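Budgeting a garment-folding gripper for the home laundry

Price the whole job before the tool. The gripper is usually the smallest line. Fingers, pads, cable, mount and spare screws come after it, and Briltoda and Marska quote them separately.

Sort one week of laundry by difficulty. Plain towels need little grip control. Knits with beads or applique need wide finger travel and a soft pad, so plan for the worst garment in the drawer. Allow 2 sets of pads per tool and replace both sides together. Ask for a 24-month parts commitment in writing.

Measure the work surface. A bed is usable, but a soft sheet moves with the garment. Pull it tight and lay the sweater out flat, neckline away from you, before closing the fingers. 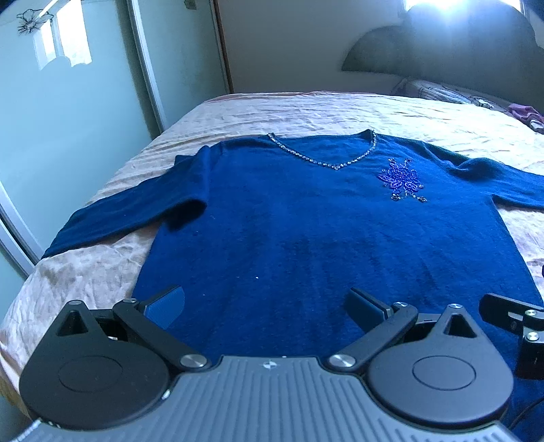 Florencio Llorente writes that he would put the pad money into a firm table first, as his pads lasted four months on a mattress and were still good in October on a board.

Prices checked 1 September 2018.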